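How does a computer know where a hand is?

Jan 7, 2023
By Paweena Onsri

Close your eyes and touch your nose. Easy! Your brain knows where your finger is, even in the dark. A computer does not have this feeling, so people must write a program to help it.

At Risonau, Maëlle Tremblay writes such programs. Her newest one is called Thân. It learns from people who hold grippers, the kind of hands that many robots have. A gripper has jaws which can open and close.

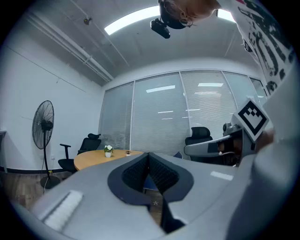 The square with black blocks is a marker. The program looks for it.

Why a square? A cup or a chair looks different from each side, and this is difficult for a computer. A marker has strong black and white shapes, and its real size is known. If it looks small, it is far away. If it looks squashed, it is turned to one side. From this the program works out the place and the angle.

It does this again for each new picture. One short lesson can give 3924 pictures, and Thân reads 39 of them in a second.

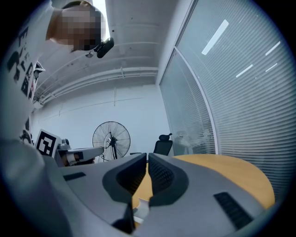 When the marker hides

Sometimes an arm comes in front of the marker. Then the program must guess. It remembers how the gripper was moving before and thinks: "Probably it goes on in the same way." You do the same when a ball rolls behind a sofa. If the guess lasts too long, Thân throws these pictures away.

More than one camera also helps. From higher up, both hands can be seen together with the table.
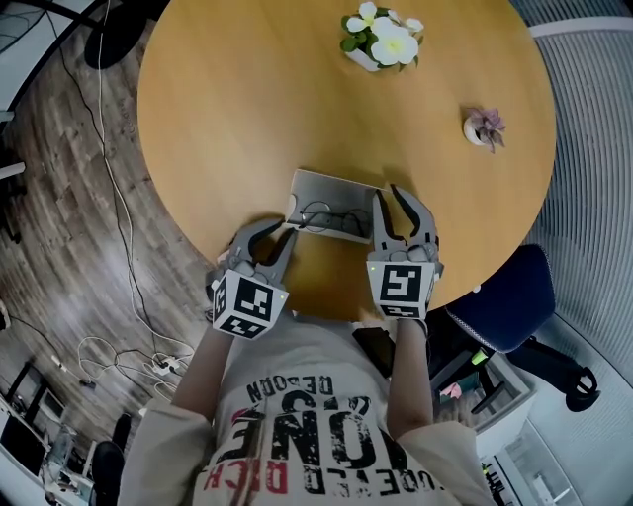
Each gripper carries a white cube with markers on it.

After this, another part of the software, the planner, studies all the paths of the hands. It tries to find a path for a robot which is smooth and does not bump into things.

Try it at home: draw a black square on a card and ask a friend to turn it slowly. When does it stop looking like a square?

Related
How a robot vacuum makes a map
What is a sensor?
Lilla Major answers your letters about code
A visit to the Illville science club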